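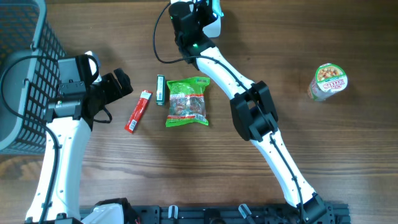 Sunday, April 13, 2008

The river path at Amlow is open again, at least as far as the footbridge. The county dumped rock along the outside of the bend last July and I wanted to see how it held up over the winter.

Mostly fine. The bank has slumped in 3 places, all of them downstream of where the rock stops. The worst one is about 100 feet long and has taken the fence with it.

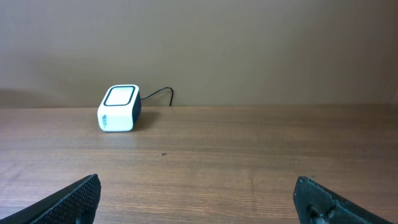

The willow stakes on the Nutlow side look better than I expected — plenty of green on them, and the mud behind them has stayed put. I'd like to see the same thing tried below the rock before anyone orders another 4 truckloads.

The Seltitz end is still closed.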